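Ticket 2286: El estimulador táctil pierde la sincronización con el registro de EEG
Proyecto: Beaulieu, tacto afectivo y respuesta cortical
Abierto por: Henrik Kettler
Asignado a: Jocelyn Gauthier
Prioridad: alta
Estado: resuelto, en observación

Descripción del problema

Buenos días. Desde la actualización de julio del programa Stadach, las marcas de estímulo llegan tarde al archivo de EEG. Al principio del bloque el retraso es pequeño, pero va creciendo, y al final del bloque el potencial evocado del brazo ya no se distingue en el promedio. He visto lo mismo en 8 participantes. Los datos de antes de la actualización están bien.

Configuración: amplificador Tolcombe, muestreo del canal de marcas sin cambios, estimulador en modo de caricia lenta, filtro de red a 50 Hz. Adjunto el archivo de configuración y el registro de errores, que está vacío.

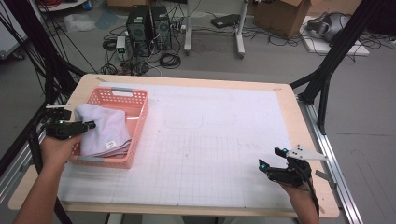

¿El retraso aparece también cuando se registra sin participante, solo con el estimulador conectado?
Aparece igual, con la misma pendiente, y por eso descarto la piel, los electrodos y el movimiento del brazo.

Comentario de Jocelyn Gauthier, 9:40

Gracias, Henrik. Un retraso que crece de manera constante me hace pensar en dos relojes distintos. Por favor, haga estas pruebas en el mismo orden y escriba el resultado de cada una.

1. Cerrar Stadach y volver a abrirlo con el amplificador ya encendido.
Resultado: sin cambio.

2. Sustituir el cable de disparo por el de reserva.
Resultado: sin cambio. El cable viejo lo he guardado, parece sano.

3. Enviar un tren de pulsos desde el generador y comparar la entrada analógica con las marcas digitales.
Resultado: la entrada analógica es correcta. Las marcas digitales se desplazan 14 ms durante el bloque completo. La prueba la repitió Brittany Ouellet en el otro ordenador y obtuvo el mismo valor.
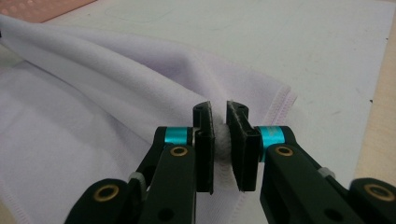

4. Revisar en Preferencias, apartado Tiempo, cuál es la fuente del reloj.
Resultado: estaba puesto "Sistema". En la copia de seguridad de antes de julio dice "Amplificador".

Comentario de Jocelyn Gauthier, 11:15

Entonces ya tenemos la causa. El instalador restableció este valor sin avisar. Cambie la fuente a "Amplificador", guarde el perfil con otro nombre y reinicie. Si no guarda con otro nombre, el perfil antiguo se carga otra vez al arrancar.

Comentario de Henrik Kettler, 12:30

Hecho. He repetido la prueba 3 y las marcas coinciden con la entrada analógica desde el primer pulso hasta el último. Me queda una duda: ¿se pueden salvar los registros de los participantes afectados? El contraste entre caricia lenta y caricia rápida depende mucho de la latencia y no quisiera perderlos.

Comentario de Carter Beaudoin, 15:05

Sí, siempre que el canal analógico esté guardado en el archivo. Se detectan los flancos en ese canal y se reescriben las marcas a partir de ellos. Le dejo el script en la carpeta compartida Skustanley. Trabaje sobre una copia y no toque los originales. Antes de promediar, compruebe a mano el primer y el último estímulo de cada bloque.

Comentario de Henrik Kettler, 17:20

He corregido el primer participante y el potencial vuelve a verse en el promedio. Con los demás sigo mañana. Pido que el ticket quede abierto en observación hasta que Brayden McIntyre revise también el ordenador de la segunda cabina, que recibió la misma actualización.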